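Parade float shop, November, entry started 8:40 a.m.

Kestbridge winter parade, float 2 (the orchard float). Carrying on from Felicja's pages on the trailer.

Deck is down and screwed. Felicja checked the hitch height with the Masson truck and the tongue sits level with the float skirt on. Skirt clears the street by a hand's width at the back, less at the front where the trailer dips. The route crosses the rail tracks at the bottom of Paderov Street, so the front skirt needs to be hinged or cut shorter. I vote for shorter. Hinges squeaked and stuck last year and one panel got dragged past the judges' stand.

Parade committee rules as they came back from Lorraine McAlister: maximum length 42 feet including the tow vehicle, no open flame, no throwing of anything from the float, walkers on each side at the wheels. We are inside the length with the Masson truck but would not be with the bigger one. Entry fee is paid, 50 dollars, receipt is in the front pocket of this notebook. Our number in the lineup will come later.

Tried the papier-mache recipe Noeline wrote out on the inside cover. Flour and water with a spoon of salt, two layers of newsprint, one of brown paper. First shell was dry to the touch by noon with the fan on it. It dented when I pressed with a thumb, so three layers of newsprint from now on. The shells made over beach balls came off clean. The ones made over the cheap balloons went soft on one side when the balloons shrank overnight. No more balloons.

Paint: the Wetico exterior red goes on well over white primer and badly over bare paper. It soaks in and turns brown. Prime everything, including the insides of the rims, which show when the float turns.
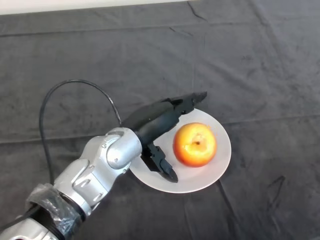 Proportions for the big apples came next. Glenys had cut her plywood template as a near circle and from the sidewalk it reads as a tomato or a ball. A real apple on a white plate reads as an apple right away, even a single one, and I would like the centerpiece to work the same way: one large apple on a big round white disk, and dark gray cloth under it over the whole deck. The green turf we planned fights with the red. Merle agrees about the cloth but wants to keep a strip of turf at the front for the kids to stand on. Fine by me, as long as it is stapled down and not just laid.

New template: wider at the shoulders, narrower at the base, with a dip at the top for the stem. Drew it on the back of the old one. Glenys will recut.

Lights. Strung 246 bulbs on the arch, warm white, all on one run from the small generator. Ran it from 2:15 to 3:00 p.m. with no trouble. The generator is rated at 2000 watts and the lights barely touch it, so there is room for the sound system. It is loud, though. With the box closed the hum is still louder than the fiddle track at low volume. Felicja suggests lining the box with old carpet. Must leave the vent side open, and keep the exhaust pointed away from the walkers.

Music: one track on a loop gets hard on the people riding. Last year Lorraine asked for at least four. Merle has the files and will put them on one player so that no phone is needed.

Wind. The arch moved more than I liked when the bay door was open. Added a diagonal brace on each leg, bolted through the deck with washers underneath. Shook it by hand afterward and it holds, but I want to tow it around the lot before signing off. If it still sways, guy wires to the back corners, painted dark.

Still to do:
Cut front skirt down and repaint the edge
Third layer of newsprint on the shells from this morning
Carpet for generator box
White disk for centerpiece - check if the old clock face from the New Year's float is still up in the rafters
Dark gray cloth, need a price per yard from Noeline
Ask Lorraine where the floats line up and what time the street closes
Reflective tape for the walkers' vests

Glenys took the keys to the side door. Fan left on low in the drying corner. Brushes are soaking in the blue bucket, please do not empty it.

5:50 p.m. Clock face found. One crack near the six, can be filled.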